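配管・水まわり掲示板 > 継手・ねじ > 給水 > スレッド表示

件名:T型継手の分岐側、シールの巻き数と部品の仕分けについて

投稿者:mizu_nuki
作業台の整理を兼ねて、手持ちの継手類を規格別に分け直しています。以前の職場から引き取った雑多な部品が箱に入っており、管用テーパねじ(R)と管用平行ねじ(G)が混在しています。呼び径はほぼ1/2です。

質問は次の二点です。

1. めっき品のT型継手で、おねじ側にシールテープを巻く場合の巻き数。手元の資料では数字が一致しません。
2. 樹脂の曲がり管と金属継手を同じ箱に保管してよいか。

使用箇所は屋外の散水系統で、水道直結です。止水栓より下流側のみを触ります。

投稿者:haikan24
1について。テーパおねじであれば厚さ0.1mmのテープで6〜7巻きを基準にしています。めっき面は素地の黄銅より滑るので、最初の一周を指で押さえて張力をかけながら巻かないと、ねじ込み時にテープが奥へ寄ります。先端の一山は空けてください。テープ片が管内に入ると下流のストレーナで詰まります。

平行ねじについては、テープで止水する考え方自体に私は反対です。平行ねじはパッキン座で止めるものです。

投稿者:Kanro
>>haikan24
平行ねじにテープ不可というのは言い過ぎではないでしょうか。シャワー金具や洗濯機用水栓の取付部など、テープ併用を指示している施工説明書は存在します。受け側がテーパめねじ(Rc)で差し側がG、という組み合わせも現場では普通に出てきます。規格上の正しい嵌合ではありませんが、テープを増やして止めている例は多数あります。

投稿者:haikan24
>>Kanro
「現場にある」と「推奨できる」は別です。GおねじとRcめねじの組み合わせは、入口の数山だけが当たり、奥は遊びます。施工直後の水圧試験は通っても、散水系のように開閉頻度が高く水撃を受ける箇所では緩みます。質問者の用途はまさにそこです。

投稿者:mizu_nuki
お二方ありがとうございます。仕分けの進捗を書きます。

まず全部を作業台に出し、金属と樹脂に分け、その後ねじの有無で分けました。次にピッチゲージでねじ部を確認しています。1/2の場合、RもGも山数は25.4mmあたり14山で同じなので、ゲージだけではテーパか平行か判別できません。ノギスで先端側と根元側の外径を測って差を見る方法にしました。テーパは1/16なので、ねじ長さ15mmなら外径で0.9mm程度の差が出る計算です。 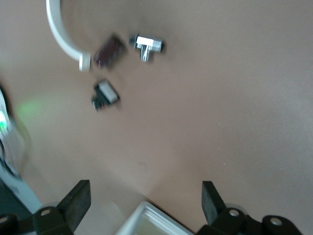 測定は各部品につき2回とし、値が合わないものは保留の皿に移しています。ねじ山に古いテープや固まったシール剤が残っていると外径が大きく出るので、真鍮ブラシで落としてから測るよう順序を改めました。最初の一群はこの処理をせずに測ったため、やり直しです。

判別が済んだものはチャック袋に入れ、「R1/2」「G1/2」と書いた紙を同封しています。袋の外側に油性ペンで直接書く方法は、パーツクリーナが付くと消えるのでやめました。

投稿者:Brakholm
横から失礼します。外径差で見るのは妥当ですが、めっきの厚みより打痕の影響のほうが大きいです。先端の一山目は潰れていることが多いので、二山目から測ってください。ノギスのジョウを山の頂に平行に当てるのも意外に難しく、傾くと0.1mm単位で振れます。

もっと簡単なのは、素性の分かっている平行めねじのソケットを一つ用意しておき、手で入れてみる方法です。平行おねじなら抵抗なく最後まで入ります。テーパなら途中で固くなります。判別だけならこれで足ります。

投稿者:Kanro
>>Brakholm
ソケット法に賛成です。ただし、めっき品を固いところまで何度も回すとめねじ側に傷が残ります。検査用ソケットは配管に使わないと決めて、テープでも巻いて区別しておくべきです。

投稿者:setsubi_30
2の保管の件が流れているので書きます。

樹脂管と金属継手の同居は、短期なら問題ありません。長期では次の点を見ます。

・金属側に切削油や防錆油が残っている場合、樹脂の種類によってはストレスクラックの原因になる。ABSは弱い。硬質塩ビは鉱物油には比較的強いが、溶剤には弱い。
・金属のねじ先が樹脂の端面に当たると傷が付く。受口の内面に傷があると、接着でもOリングでも漏れの起点になる。
・樹脂の曲がり管の上に重い継手を積むと、夏場の物置では変形する。

仕切りのある箱に入れ、端にキャップを付ければ十分です。キャップが無ければ養生テープで可。ただし糊が残るので1年以上の保管には向きません。

投稿者:mizu_nuki
>>Brakholm
ソケット法を試しました。ノギスでRと判定していたうちの一つが、ソケットに最後まで入りました。先端の一山目を測っていたのが原因です。ご指摘どおりでした。全数をソケットで再確認します。

>>setsubi_30
樹脂の材質表示が読めないものがあります。白色で、塩ビかABSか見分けがつきません。切りくずで比重を見る方法は承知していますが、塩ビとABSならどちらも水に沈みますよね。

投稿者:setsubi_30
沈みます。塩ビは1.4前後、ABSは1.05前後なので、真水ではどちらも沈み、飽和に近い食塩水ならABSだけが浮きます。気泡が付くと浮力が変わるので、中性洗剤を一滴入れてください。燃やして炎色を見る方法は塩化水素が出るため勧めません。

そもそも材質不明の樹脂管を水道直結の系統に戻すのは反対です。圧力等級も分からないはずです。排水か、重力で流すだけの雨水系に限定すべきです。

投稿者:Cuautle
>>setsubi_30
止水栓より下流の散水系で、常時圧がかからない構成なら、そこまで厳しくする必要はないと思います。私のところは材質表示の消えた曲がり管を散水の末端に使って10年になりますが、割れていません。

投稿者:setsubi_30
>>Cuautle
末端が常に開放されているなら圧は立ちません。先端に散水ノズルや手元バルブが付いた時点で、閉止時に一次側の圧がそのままかかります。質問者の構成が未記載なので、安全側で書いています。mizu_nukiさん、末端はどうなっていますか。

投稿者:mizu_nuki
末端は手元バルブ付きのノズルです。閉止時は全圧がかかります。材質不明の樹脂管は給水側から外し、雨樋の貯水タンクの越流側に回します。

投稿者:Cuautle
それなら私も撤回します。開放端の前提で書いていました。

投稿者:haikan24
T型継手の話に戻します。Tの分岐側をどこに向けるかで締め込みの余裕が変わります。テーパねじは角度合わせで戻すと漏れます。位置を過ぎたら戻さず、もう半周締めるか、外してテープを巻き直してください。黄銅鋳物のTは締めすぎるとめねじ側の口元から割れるので、手締めのあとレンチで1.5〜2回転を上限に考えます。六角部があるものはそこに掛け、胴をパイプレンチで咥えないこと。めっきに歯形が入ると、そこから腐食します。

投稿者:Kanro
>>haikan24
角度合わせが必要な箇所では、テープより液状シール剤のほうが扱いやすいです。硬化前なら多少の戻しが利く製品もあります。飲用系に使えるかどうかは製品ごとの表示を確認してください。

投稿者:haikan24
>>Kanro
戻しが利くかは製品次第なので、私は一律には勧めません。散水系は後日の組み替えが多く、硬化型だと外すときに加熱が必要になることがあります。ここは意見が分かれるところでしょう。

投稿者:mizu_nuki
テープで組みます。組み替えの予定があるためです。

仕分けの残りは、ソケット法で判定できない異径品と、めねじしか無い部品です。めねじ側は既知のRおねじとGおねじを一本ずつ用意して手で合わせる予定ですが、Rcか平行かの見極めで注意点があればお願いします。

投稿者:Brakholm
めねじは既知のGおねじを手で入れてください。Rcなら入口付近で止まります。平行なら奥まで入ります。奥にストッパの段がある継手では段に当たって止まることもあるので、先にデプスバーで深さを測っておくと間違えません。

投稿者:mizu_nuki
了解しました。デプスを先に測ります。結果は異径品の分とまとめて追記します。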